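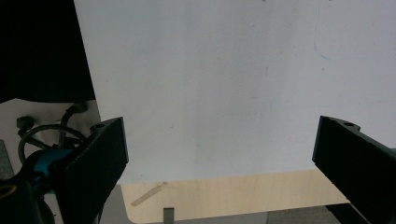
Home | Data | Files | Contact

Drosska Thyroid Follow-up Tables

22 February 2025, by Ayane Imai

The folder contains follow-up records of adult patients who were treated for an overactive thyroid at the Brutville clinic. Each row is one visit. There are 1,710 rows in visits.csv, and the drug names are in a separate file, drugs.csv.

Files

visits.csv: patient code, visit number, TSH, free T4, dose in mg
drugs.csv: drug code and common name

Please join the two files by drug_code. An empty dose means that the dose was not written down at the visit. It does not mean zero.

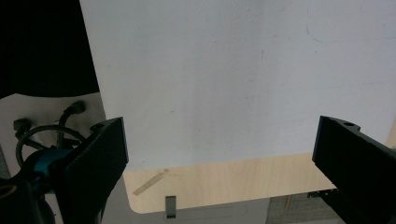
White sheet on the light wooden tabletop.

Known problems

The laboratory changed its free T4 method in December. Values before and after the change should not be compared directly, so please use the column method (1 or 2). In 40 rows the visit number is missing. Sadao Yagi checked these rows against the paper forms and could not repair them.

Patient codes were made again for this release. They do not match the codes in the older Pestuvis release.
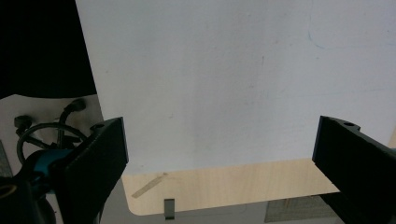 Use and permission

The tables may be used for teaching and for research. They are not suitable for deciding the treatment of a single patient. Please write to us before you share a changed copy.

Contact: Ayane Imai, Ogura data office | Back to top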